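Catetti 900 Modular Wall Shelving — Steel Uprights and Shelves

Item group: Storage, wall mounted
Series: Catetti 900
Finish: White or gray powder coat
Sold as: Starter bay, add-on bay, separate parts

Overview

The Catetti 900 is a bolt-free wall shelving system for workrooms, stockrooms, garages and utility rooms. Slotted uprights are screwed to the wall. Brackets hook into the slots and carry the shelves. A bay can be extended sideways by sharing an upright with the next bay, so an add-on bay ships with one upright and a starter bay ships with two.

The series replaces the Pravero shelving line. Pravero brackets do not fit Catetti uprights. The hook spacing is different, and a Pravero bracket that seems to seat in the slot will not lock. Pravero shelves can be reused on Catetti brackets if the two rear clips are removed first.

Sizes

Bay width, center to center of uprights: 900 mm
Upright height, standard: 2,620 mm
Upright height, short: 1,000 mm
Bracket depth: shallow, medium or deep
Slot pattern: double row, full height of upright

The standard upright is made for rooms with a normal ceiling and can be cut down with a hacksaw or a metal chop saw. Cut from the bottom end only. The top end carries the hanging hole, and the slot count starts from there. File the cut edge and touch it up with paint, especially in basements and laundry rooms where bare steel will rust.

Materials

Uprights and brackets are cold rolled steel. Shelves are folded sheet steel with a return lip on all four sides. The front lip is closed, so there is no open edge to catch a sleeve. The powder coat resists common cleaning products but not paint stripper or brake cleaner. White parts made before the last change of coating supplier are slightly warmer in tone. Customers who are adding to an older white installation should order one shelf and compare it on the wall before ordering the rest.
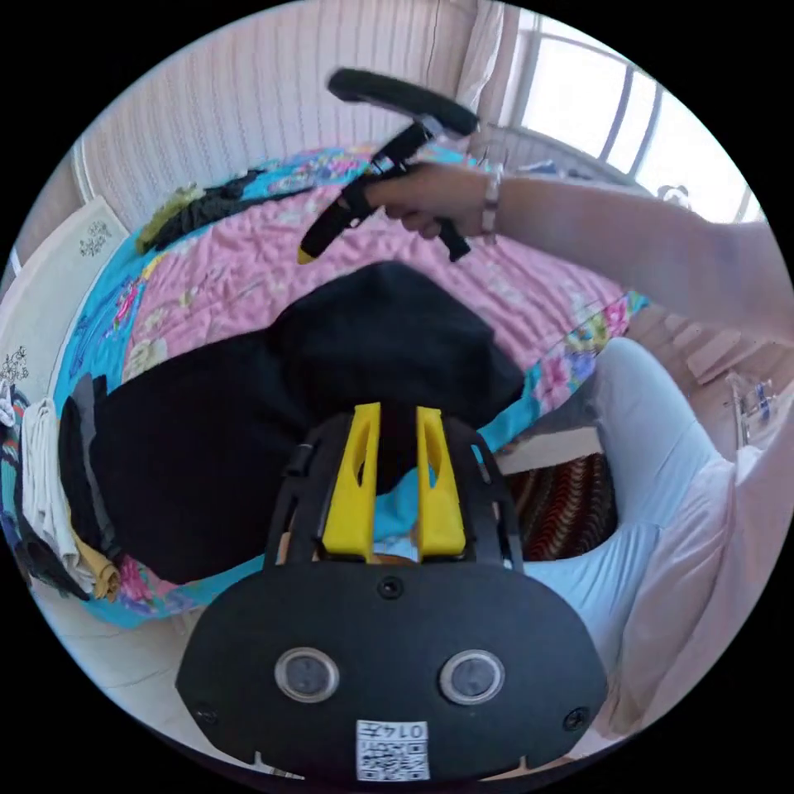 Load

Each shelf is rated for an evenly spread load. The rating depends on the bracket depth and is printed on the bracket carton. Point loads, such as a bench vise or a machine with small feet, are outside the rating. For these, use the deep bracket with the center support and spread the weight with a board.

The rating of a full bay is limited by the wall and the screws before it is limited by the steel. In solid masonry, use a screw in every hole of the upright. In a stud wall, the uprights must land on studs. The 900 mm spacing does not match common stud spacing, so most stud walls need horizontal rails first. The Wostby rail is sold separately for this purpose and is drilled to match the upright holes. Hollow wall anchors are not approved for this series at any load.

Installation

1. Mark a level line for the top hole of every upright.
2. Hang the first upright from its top screw and leave the screw slightly loose.
3. Plumb the upright, mark the remaining holes, swing it aside and drill.
4. Fix all screws, then tighten the top one.
5. Set the second upright using a shelf as a spacer. A tape measure is less reliable, as small errors add up over a long run.
6. Hook in the brackets and tap each one down with a rubber mallet until the lock tab clicks.
7. Lay the shelves on and fit the end clips.

Two people are needed for the standard uprights. Uneven walls can be corrected with plastic shims behind the upright at each screw. Do not pull the upright tight against a hollow — it will bow, and the brackets on that section will sit out of line.

Accessories

Shelf divider, snap-on
Label strip, 900 mm, clear cover
Label strip, 700 mm, for cut shelves
Hanging rail with end caps
Bin rail for Lucero open-front bins
Center support for deep bracket
Back stop, low

The back stop is recommended for round items such as spray cans and pipe fittings. Lucero bins can also stand directly on the shelf, but on the shallow bracket the larger bin overhangs the front lip.

Care

Wipe with a damp cloth and mild soap. Check the lock tabs once a year and after any change of shelf height. A bent tab cannot be straightened; replace the bracket. Tabs are not sold as a separate part.

Ordering and delivery

Starter and add-on bays are packed flat, with uprights in a separate long carton. The long carton travels by freight and may arrive a day or more after the rest of the order. Short uprights ship with the shelves as a normal parcel. Please check the ends of the long carton before signing, and note any crushed corners on the delivery slip.

Cut-to-length uprights can be ordered through the parts desk. Cut parts cannot be returned. For layouts of more than one wall, send a sketch with wall lengths, ceiling height and door positions to Olga Quezada in planning. Questions about wall types and fixings go to Arlindo Fontes.

Page revised November 16, 2019: rail drilling note added, 700 mm label strip added to accessories.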